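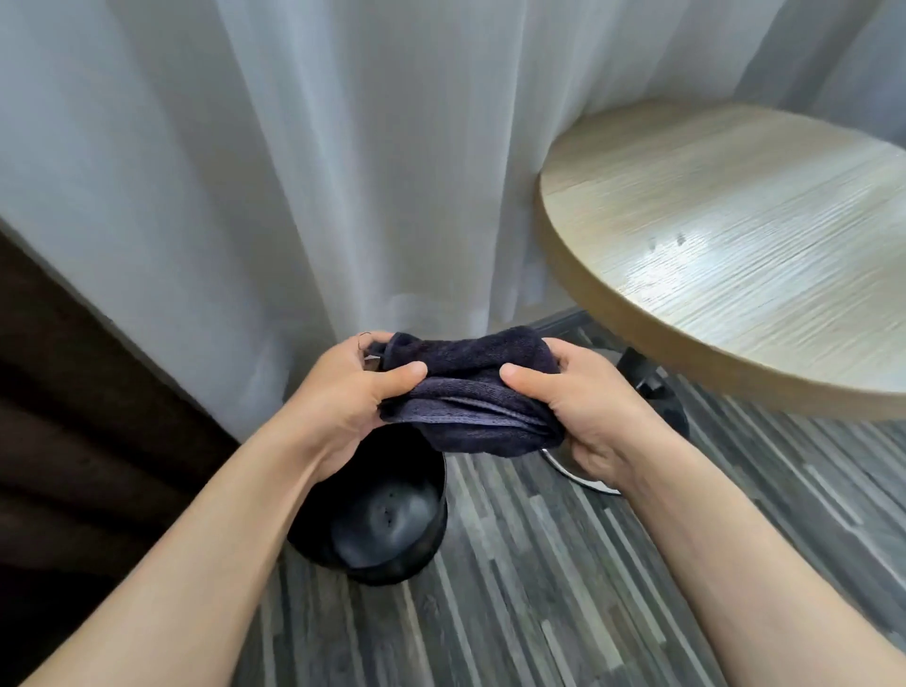

Recording rules - changes from 1/31/22

Quick one as the new sheet goes live today and half of you are on shift. Full version is in the Altislow folder, this is just the bits that have changed.

Towels and cloths. One task per clip. Wringing is one clip, folding is another, don't run them together. Both hands in view from start to finish - if one drops out, stop and go again. Basin goes on the floor under the cloth before you start recording, not halfway through. Dark towel on a dark floor is fine, the Undberg team checked and the labels hold up.

Clip length. 13 seconds minimum, 30 max. Anything over gets binned at upload, no appeals, sorry.

Homes and cafes. Signed consent from whoever runs the place BEFORE you film. No faces, no post, no screens. Curtains drawn if the window looks on to a street. Put furniture back were you found it.

Wet floors. Any water down, wipe it up before the next take. Same rule when the robot runs the task later on - no powered base within reach of a puddle, ever. Daltine had a near miss in June and we don't want one.

Naming. Site code, task, take number. No spaces. Tamošiūnaitė site please note, we had 100 files come in called "test".

Checks. One clip in every batch gets a second pair of eyes before it counts towards the 2000. Fails go back to the person who recorded it, with a note saying why. A propper note, not "redo".

Old sheets in the recycling please. Questions to the usual inbox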